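Judlow Manipulation Challenge

The Judlow Manipulation Challenge is a student robotics competition run each May by the engineering department at Rorkirton. Teams program a two-finger gripper to handle household objects on a tabletop. It grew out of a class project set by Padmavathi Pai and was opened to outside schools, among them Lomham, in its third year.

Format

Each team completes 13 tasks on a shared workbench. A task is worth up to 110 points, with deductions for dropped objects and for contact between the gripper and the table. Teams may train their controllers on no more than 1000 recorded runs, which must be handed in with the source code. Arms and grippers are standard — only the software differs between entries.

Container tasks

The container group covers lids, pots and small round objects. A lid must be laid flat on the table before anything is put in or taken out of the pot. Judges score the placing of the lid and the handling of the object separately.
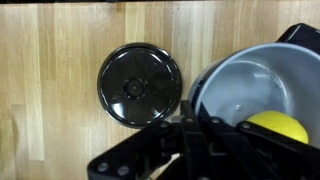

Round objects are the weak point of the scoring, according to Thenmozhi Pinto, who wrote in the club newsletter that a ball which rolls after release should not cost the same as one that is dropped. The rule was changed the following season, and a rolling object now loses 3 points if it stays inside the container.

Software

Most entries use a controller learned from the recorded runs. The Poduval team, led by Yamuna Chettiar, used a hand-written sequence for lids and a learned one for everything else. Its code is kept in the department archive.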